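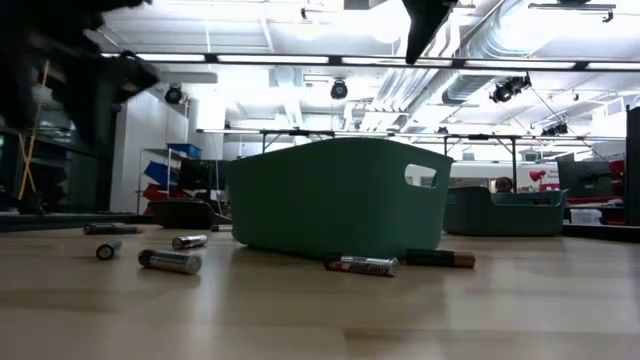 Les piles : une petite réserve d'énergie

Une pile contient des substances chimiques qui réagissent entre elles. Lorsque l'appareil est allumé, cette réaction met en mouvement de minuscules particules, les électrons. Leur déplacement forme le courant électrique.

Chaque pile possède deux extrémités, appelées bornes : la borne positive, marquée du signe +, et la borne négative, marquée du signe –. Les électrons sortent par la borne négative, traversent l'ampoule ou le moteur, puis reviennent par la borne positive. Si le chemin est interrompu, le courant ne passe plus.

Pourquoi une pile s'use-t-elle ? Les substances qu'elle renferme se transforment peu à peu. Une lampe de poche l'épuise en quelques heures, alors qu'une horloge murale peut fonctionner plus d'un an avec la même pile. Certains modèles – les accumulateurs – se rechargent de nombreuses fois. 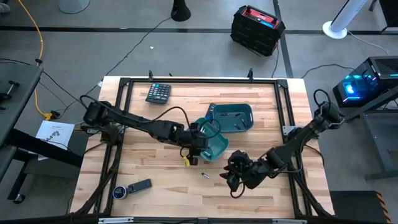

Cahier Jamora, n° 45, page 20

Que faire des piles usagées ?

Elles ne doivent pas être jetées avec les ordures ménagères. Elles peuvent contenir des métaux, comme le zinc ou le manganèse, que des usines spécialisées savent récupérer. On les dépose dans un point de collecte, à l'école, à la mairie ou dans un magasin.

En juillet, les élèves de Gratstead ont ainsi rapporté 267 piles, dont 212 provenaient de jouets et de télécommandes.

Règles à respecter
Ne jamais ouvrir une pile, ni la chauffer.
Ne jamais la porter à la bouche. Les piles boutons sont très dangereuses si on les avale : il faut prévenir un adulte immédiatement.
Ne pas mélanger des piles neuves et des piles anciennes dans un même appareil.

Mot à retenir
Électrolyte : matière, liquide ou en pâte, qui sépare les deux bornes à l'intérieur de la pile.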